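Keep the trestle table

Our hall association is voting in September on whether to sell off the last of the trestle tables and replace them with the Fadska system, a set of linked desks with power outlets in the middle and castors underneath. I'll be voting against it, and I think other halls, libraries and schools should think harder before they do the same.

I should say first that the old tables have real faults. They're heavy. The legs pinch your fingers. Two of ours have a lean that no amount of folded cardboard will fix, and the masonite ones swell if somebody leaves a wet esky on them. Anyone who has set up for a wedding on their own knows what those tables do to your lower back.

But a plain table will take whatever you put on it. In an ordinary month ours get used for a seed swap, a blood pressure clinic, two birthday parties, the quilting group, a bridge afternoon and the polling booth when there's an election on. None of those groups asked for anything from the table except that it be flat and at the right height. The quilters push four together and work from all sides. The bridge players want them apart. The party people cover them in butcher's paper and let the kids draw.

The Fadska desks don't do this well. I went to see them at the library in Skodier, where they've been in for a year. They're handsome enough. They're also shaped like wedges, so they make a neat circle if you have six of them and an awkward gap if you have five. The outlet tower sits where you'd want to lay out a length of fabric or a map. The staff there told me the desks mostly stay in one arrangement, as moving them means unplugging the lot and finding the key for the castor locks.

Cost matters too. The quote we had through Geerts, the supplier, came to more than we took in hall hire last year. For the same money we could buy 30 new folding tables with blow-moulded tops, which one person can lift, and still have enough left for a proper trolley and the kitchen rangehood we've been putting off.
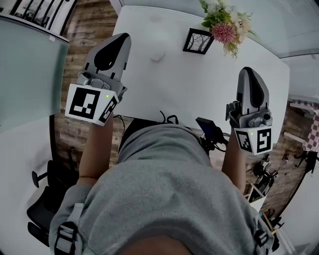
A plain white table in use, seen from above.

The argument on the other side is that people's work has changed. More of them carry laptops, more of them want to charge a phone, and a hall that can't offer it will lose bookings to the club down the road. I take the point about power. Our hall has four double outlets, all of them on the wrong wall, and running extension leads across the floor is a hazard. The answer to that is an electrician and some extra outlets around the skirting. It's a day's work, and it will outlast any piece of furniture you care to name.

I'm also wary of how these decisions get made. The survey that went out with the newsletter was run on Truseo, online only, and 76 people answered it. The hall has 200 members. The question about furniture asked whether we'd like "modern, flexible workspaces", and of course most people ticked yes. I'd have ticked yes myself if I hadn't known it meant losing the tables. There was no question about what people do in the building now, or what would stop them doing it.

There's a wider habit in this. Public buildings used to be fitted out with dull, general things: a bench, a hook, a big sink, a cupboard with a latch. Over nearly 30 years I've watched a lot of it get replaced with items that suit one purpose very well. The sink in our kitchen was a deep double tub that would hold a roasting pan or a bucket. It's now a shallow round basin, and buckets get filled at the garden tap. The old noticeboard took a drawing pin. The new one is a screen, and you have to email someone to get a lost cat on it.

Each of those changes had a reasonable case behind it at the time, and I voted for the screen.

If the motion gets up, I'd ask that at least a dozen of the trestles go under the stage instead of to the tip. They take up very little room folded – less than the box of spare parts that comes with the new desks. The election booths will need something to stand on, and so will the lamingtons.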